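# The Summer I Got Serious About Iced Tea

My aunt's old drink dispenser came to me in a box marked "misc. kitchen," wrapped in beach towels, and for two summers I did nothing with it. I was a pitcher person. You make the tea, you stick it in the fridge, you pour it until somebody puts the pitcher back with an inch left in the bottom (we all know who does this in my house), and then you make more.

Then in July we had the whole block over, and I ran through every pitcher I own before the burgers were even on. My neighbor Aicha Hegazy watched me sprint back to the kitchen for the fourth time and said, very kindly, "You know they make a thing for this." I do know! I had one in the closet!

So I dug it out, and I've been a little obsessed ever since. I called people. I bought tea in quantities that made the cashier look up. I spent an entire Wednesday comparing spigots, and I'd do it again.

My first real teacher was Junaid Rana, who runs the drinks table at the Flomenwood summer market and goes through 11 gallons on a slow morning. He brews strong and cold, overnight, with loose black tea in a big cloth bag, and he's firm about not squeezing the bag when it comes out. "You get all the bitter stuff at once," he told me. I had been squeezing the bag my entire adult life. I tried it his way the next night and my husband drank three glasses standing at the counter, which for him is a rave review.
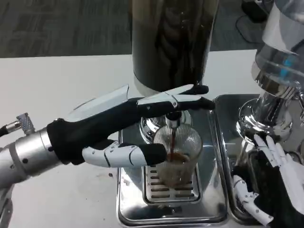
Color is the first thing I look at now, and I've gotten annoying about it. In a big full cylinder, a good dark brew can look nearly black, like something you'd put in a car, and people who haven't had it get nervous and ask if there's a lighter one. Then you open the tap and it comes down in that thin reddish-brown stream, and in the bottom of a clear glass it's a plain friendly brown. I always tell guests to judge it by the glass. The ribbed kind is my favorite for this, partly for the grip on a sweaty afternoon and partly for how it plays with the light once there's ice in it.

Now, taps. Oh, do I have feelings about taps. The one on my aunt's dispenser dripped so steadily that I kept a saucer under it, and I figured that was just life with a dispenser. Kieran Sedgwick, who repairs small appliances out of his garage and has the patience of a saint, took it apart on my porch and showed me a washer gone hard as a button. Replacing it cost me less than a cup of coffee. He also made me take the tap off and look inside it, and I won't describe what I found, except to say that I now do this after every party with a bottle brush and hot water. Please go do yours.

If you're buying new, check the height before anything else. I ordered a beautiful one from Starkeck and couldn't get a tall glass under the spout without hanging it off the edge of the table. It went back. The Duman I borrowed from Aicha sits higher and pours slowly, and I've come to like slow. You stand there, you chat, you find out whose kid is moving to Denver.

As for sweetening, I put simple syrup in a little jar on the side and let people fight it out. Lemon goes in the glass, never in the dispenser, where the slices drift down and plug the tap right when there's a line.

My batch for a crowd is a gallon of cold water and two ounces of loose black tea, in the fridge before bed and strained by breakfast. I double it if the Mercados are coming. Noel brings his own glass, and it's enormous.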